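FOR IMMEDIATE RELEASE

October 25, 2026

Torkach opens side-by-side gripper trials, first results on finger pads and wrist-side cameras

Torkach, the robot tooling firm, today put out first results from its hand-held gripper trials. Two grippers, one table, one flat board. Same job over and over with different fingers and different lenses, until the numbers stop moving.

The trials compare two finger sets. Skelter – a curved finger with a soft black pad at the tip. Setiawan – straighter, stiffer, less pad. Both fit the same handle and the same trigger, so an operator can swap without relearning anything. Position comes off printed marker cubes fixed to each gripper and is matched with video from the head camera and from a camera on the gripper itself.

Why a flat board? It is a rotten thing to pick up. No edge to get under, slides when you push it, tips when only one hand is ready. Blocks and cups made every finger look good in our earlier rounds and we learned very little from them.

What we have so far:

Skelter finished ahead on two-handed lifts. The pad gives a little, and operators said they could feel the board settle before they commited to the lift.

Setiawan was faster on small squaring moves, nudging the board straight on the table. Slower on the lift itself. Also marked the board more, which matters to customers handling coated parts.

Wide lens beat the narrow lens on the gripper, clearly. It bends everything near the edges and people hate looking at it, but it keeps fixed points on the walls in view when the hand turns away from the table. Tracking held better for it.

Head camera alone was not enough. Fingers hide the contact point to often.

Each finger set gets 100 runs per operator before it goes in the comparison. The full set will be 2000 runs, split across 6 operators. Runs where a marker cube is lost from both cameras are kept and flagged, not thrown out. Several partners asked for those specifically.

"We had a favorite going in and it was the wrong one," said Kourosh Najafi, who heads the trials at Torkach. "The stiff finger looks better on a bench. Then you give it to somebody for an afternoon and they start fighting it. I would like people to see the bad runs too, there's a lot in there about where the thumb sits and how the handle pulls on the wrist."

Next up: controllers. The Ullum controller will replay the recorded hand motions on a pair of arms, same board, same table height. Torkach will compare Ullum with its own in-house controller on timing and on how far the arms drift from the recorded path. Arm work starts once the finger comparison closes. No date for that yet.

Run logs, calibration files and the finger drawings go out to trial partners with the full report. Labs and integrators who want their own fingers tested can send a set – mounting drawing on request, two matched pairs minimum please.

Press and partner contact: Kourosh Najafi, Torkach trials desk.
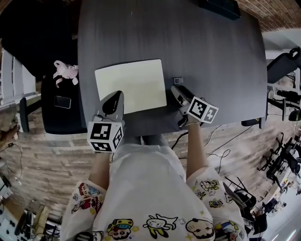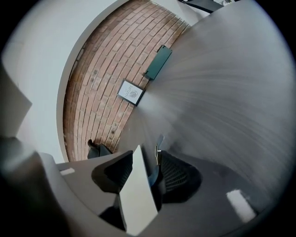
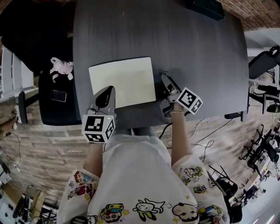

Torkach gripper trials. First and last: both grippers at the board, seen from the head camera. Middle: wide view from a gripper camera, brick wall and "NATURE" sign near the center.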